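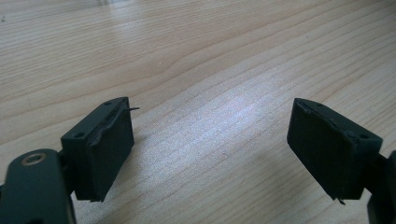 Spent most of the evening sorting out the drinks stuff on the kitchen table. Posting as I go in case it helps anyone with a small kitchen.

The table is the Garrido one we bought in June. Pale wood, nice grain, and it shows every ring if you leave a glass on it. I wiped it down first and gave it a while before putting anything on it.

Rule I settled on: everything for coffee and water has to live in one place. Before this it was spread over two cupboards and the windowsill, and I was opening three doors to make one drink.

Wire basket is the main piece. Long, low sides, dark mesh. Low sides matter more than I expected - I had a deep one from Tisa and things at the bottom stayed at the bottom.

Measure your shelf before you buy a basket. Mine is 30 cm deep and I have already returned one that stuck out past the edge.

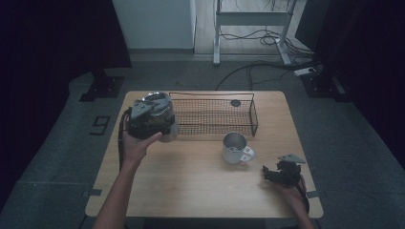 The pitcher goes in at one end with the handle facing out, so I can pull it without moving the rest. Glass with a steel lid. I wash the lid separately and let it dry off the pitcher or it smells after a few days.

Mugs. I had far too many. Kept the white one with the steel inside because coffee stays hot in it. Most of the others are in a box for the Jerkthorpe thrift store.

Someone asked if steel-lined mugs go in the microwave. No. If you reheat your coffee a lot, keep a plain ceramic one as well.

Also asked: does mesh scratch a wood table? It can if you drag it. Lift it, or put a dish towel under it while you load. I have one small scratch from the old basket and that was my fault.

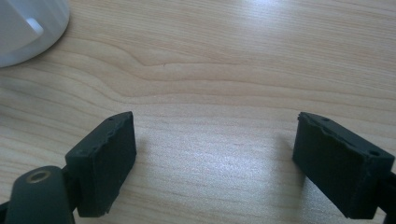
Anything white gets the baking soda treatment before it goes back. Spoonful of soda, a little water, soft cloth, rinse. Tea stains take two rounds.

Tried the Troltimier shelf liner too. It's fine. Cut it a bit short of the shelf or the corners curl up.

Total time was roughly 90 minutes, and a good part of that was deciding about mugs. Tea shelf is next, probably this weekend.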